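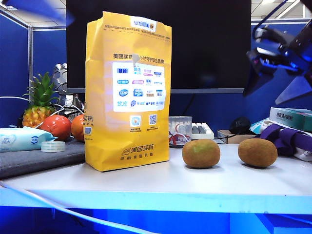

A day at the Jaterau knitting mill open house

I've been buying Jaterau jumpers for years (the grey crew neck is basically my winter personality), so when they announced they were opening the mill for tours in October I booked before I'd even checked whether I was working that day. I was. I swapped shifts. Worth it!

It's a long brick building behind the railway line, with terrible parking. Take the train if you can, the walk from the station is ten minutes and mostly flat. I drove, and ended up leaving the car outside a tyre place and hoping for the best.

We were split into groups at the door and handed earplugs and a hi-vis vest that did nothing for my outfit. I'd worn my navy Ziseo cords and a merino polo, thinking I'd look the part, and then spent two hours picking lint off both of them. If you go, wear something pale. Or just accept the fluff.

The yarn store

First stop was the yarn store, and I could have stayed there all morning. Shelves up to the ceiling, cones in every colour, and that lovely sheepy smell you get when you open a new jumper. They keep 311 shades on hand, but only a handful go into the men's range each season, because apparently we all buy navy, charcoal and the same dark green. I did feel a bit called out. There was an amazing burnt orange that they've made twice and that sold poorly both times, and I'm now on a mission to get it back.

Most of the wool is merino, with some lambswool for the chunkier stuff. They let us feel the two side by side and the difference is bigger than I expected. The lambswool has a real crunch to it, great for a cardigan you'd wear over a shirt, less great against your neck.

The knitting floor

Loud! So loud. The machines run flat panels, fronts and backs and sleeves, and each panel drops out of the bottom looking like a sad scarf. The newer machines can do a whole jumper in one piece with no side seams, but our guide reckoned the panels hold their shape better over time, and the mill still makes most of its range that way.

The biggest order on the floor was 4,000 plain crew necks for Aritz, the department store, who put their own label in. Same yarn, same machines, and I'm fairly sure a lower price. Make of that what you will (I've already had a look at their website).

My favourite bit was linking, where the collar gets joined to the body loop by loop on a spiky dial. Every single loop goes onto its own little point by hand. I had a go on the practice dial and missed about every third one. The woman beside me got it first try and was very gracious about it.

Washing and pressing

Before it's washed, a jumper feels like cardboard. I had no idea. They put them through a soft wash, dry them flat, then steam each one over a metal shape to set the size. This is also why you should never hang your knitwear, which I knew and do anyway. We got a quick talk on care at home: cool water, wool wash, roll it in a towel, dry it flat in the shade. A fabric comb for pilling, used gently, and leave the electric shavers alone.

They had a rack of seconds here too, with the faults marked in coloured thread. I honestly couldn't spot half of them without the thread.

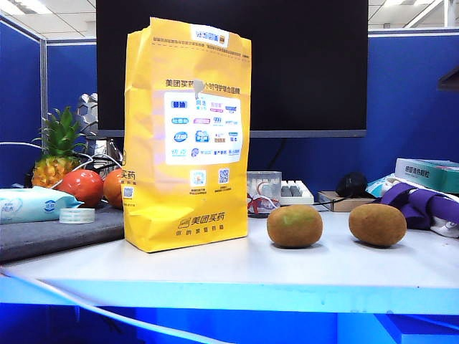 The mill shop

Okay, the bit you've been waiting for. The shop is small and was absolutely packed by the time our group came through, so try for the 9 am tour if you can get it. Seconds were on the left, past-season colours along the back wall, and a table of Xie socks in the middle that I had to be dragged away from.

I picked up a shawl-collar cardigan in oatmeal for $209. It's heavy, it has proper horn-look buttons, and it sits just below the belt, so it works with jeans or over a shirt and tie if your office is relaxed. Sizing runs generous. I'm usually a large and took the medium with room to spare. No change rooms, just a mirror by the door and a queue behind you.

They only let 1,000 people through over the whole open week and the tickets went quickly, so get on the mailing list if you're keen on next year's. The coffee cart takes cash only, and the car was still outside the tyre place when I got back.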